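From: Yolanda Montoya
To: Halliday Street Gardeners list
Date: Sunday, October 12, 2025
Subject: Re: [gardeners] garlic order and when to plant

> Does anybody still have hardneck to spare? The Senstead catalog sold out
> of the purple kind back in September and I only got half of what I wanted.
> Also, is it too early to put it in? My neighbor did hers already and
> now I'm nervous.

Hi all,

Yes, I have some! I went a little overboard this year (again) and there's a paper sack of Vodov bulbs in my garage that will never fit in my plot. They're big, four or five cloves to a head, and they kept until April for me last winter in a mesh bag hung off the basement stairs. Come by any evening after six and help yourself. If you want to trade, I'm short on shallots and I would not say no to a jar of that plum stuff from the potluck.

As for timing, I wouldn't worry about your neighbor. I've planted as early as the last week of September and as late as the Saturday before Thanksgiving, and the late ones came up fine, just a bit smaller. The early ones put up six inches of green before the snow and looked awful in March - brown tips, flopped over - and then grew right out of it. I usually wait until the tomatoes are pulled because I need the space, and mine are still going, so it'll be a couple weeks yet.

What I do is loosen the bed with a fork, throw on a bucket of compost, and push the cloves in pointy end up, two knuckles deep and a hand apart. Don't peel them! Then leaves on top, as many as you can rake up. Oak is fine if you run the mower over it first.

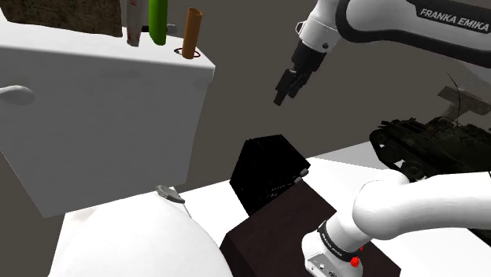 The one thing I'd change from last year is the straw. I bought two bales from the feed place in Andance and they were full of seed, so I spent all of May pulling wheat out of the garlic (and the path, and somehow the strawberries). If somebody knows where to get clean straw, please post it to the list. Otherwise I'm sticking to leaves.

Oh, and plot 77 has been opened up again if anyone wants more room. It gets shade from the maple after three or so but the soil is lovely, and the spigot is right there. I'd take it myself if my knees would let me.

The sack is on the left as you come into the garage, under the bikes. Text first so I can put the dog in.

Yolanda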